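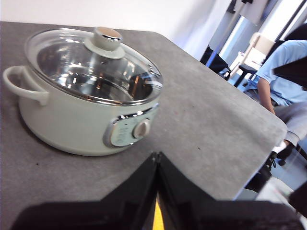

How does an electric pot cook?

An electric pot needs no fire. Under the metal bowl inside, there is a part called a heater. When electricity goes through it, the heater becomes hot, and the heat moves up into the food.

Water boils at 212 degrees Fahrenheit. Some of it becomes steam, and the lid keeps much of this steam inside. A glass lid lets you look at your soup without opening it.

Ask an adult before you turn the dial. Steam can burn your skin!

Written by Nazanin Ranjbar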